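**Ticket 382: Skidider stalls at the drink dispenser, Orthorpe kitchen**
Opened 18th November. Status: open

Pouring a drink is so nearly there! Glass on the grate, right hand up at the lever, then Vondeo throws "Bite timeout" and everything stops.

- Raised Bite limit from 2000 to 3000 ms: no change
- Slowed the right arm to 40%: got through 2 pours, then stalled
- Re-taught the lever position: better, still not every time

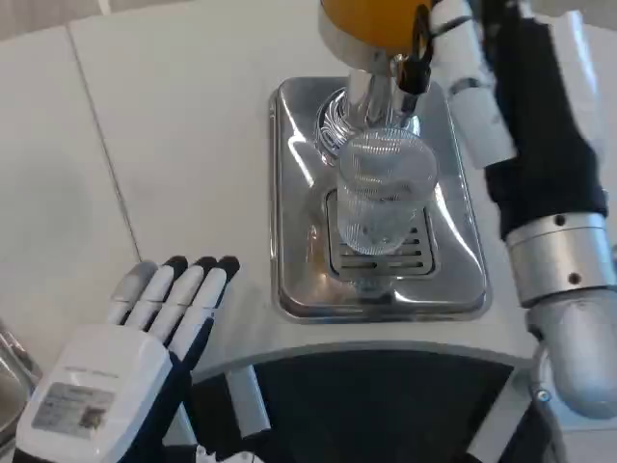
Next I'll try a softer grip on the lever, as it already handles cups beautifully. Wiping down is still my job, but I'd trust it with breakfast drinks by June. Logs to follow tonight.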